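The week the wrist lied to me

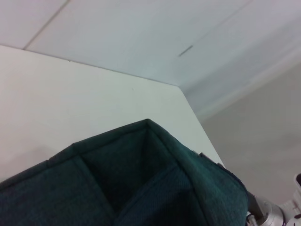 Wrist cam view over the green organizer, gripper down in the right-hand corner.

So I promised a post on the Bistwood arm sorting my desk junk into the fabric organizer, and I was going to have a nice cheerful one with numbers in it. I do have numbers. They're just not cheerful!

Quick recap for anyone who missed the last couple of posts. The arm is mounted at the end of the white table, it's running the Malon controller board, and the job is to take one small item at a time and drop it into the correct compartment of the organizer. Markers in one, adapters in another, and the big middle pocket gets whatever's left over. I wrote the planner myself over the winter (it's ugly, it's mine, I love it) and the camera on the wrist does the last bit of aiming once the arm is close.

On Tuesday I set up a long run, 167 drops, and went to make lunch. I could hear it from the kitchen, that little whirr-pause-whirr, and it sounded great. Then it sounded less great. There was a sort of dragging noise, and by the time I got back with half a sandwich the gripper had hooked the rim of the organizer and was hauling the whole thing toward the edge of the table, with a pile of adapters still in it. I hit the stop button. The organizer stayed on the table, barely. One adapter did not.

The log said everything was fine, of course. According to the software, the wrist was exactly where it was supposed to be and perfectly level. My eyes said it was tipped over like a guy trying to read the spine of a library book.

First guess was the camera mount, because that has bitten me before. I pulled it off, checked the screws, put it back, ran five slow drops. Fine. Ran five more at normal speed and the fourth one came in crooked. OK, so it's speed related. Second guess was my planner, and I lost a whole evening to that, reading my own code from February and wondering who let me near a keyboard.

It was the wrist joint. There's a small coupling between the motor and the output shaft, held by a set screw, and the set screw had backed out just enough that the coupling slipped when the arm changed direction fast. The encoder is on the motor side. So the motor turned the right amount, the encoder reported the right amount, and the actual wrist did something else. Every slip added a little more. I worked backward through the saved video and the drift starts at drop 92, so it had been getting worse for a good long while before it grabbed the fabric.

What bugs me is that I have a force limit in there. I set it high ages ago when I was testing heavier stuff and never turned it back down. Soft fabric gives way, so the arm never felt enough push to trip anything. If it had been my hand next to that organizer I don't think it would have noticed that either, at least not right away. That thought ruined the sandwich.

Changes so far: threadlocker on the set screw (I used the removable kind), a witness mark in paint pen across the coupling so I can see a slip at a glance, and the force limit is way down. I also added a check every ten drops where the wrist looks at the table corner and compares it with where the corner ought to be. If it's off, everything stops and it beeps at me. And I don't leave the room anymore, which makes lunch kind of boring.

The folks on the Starkmont forum tell me these couplings want retightening every 3,000 cycles or so. I can't find that anywhere in the manual, but I've put it in my notes. Someone there suggested swapping the part for the clamp style from Kang, so I ordered one. It's supposed to get here next week and I'll rerun the full test once it's in.

Still haven't found that adapter.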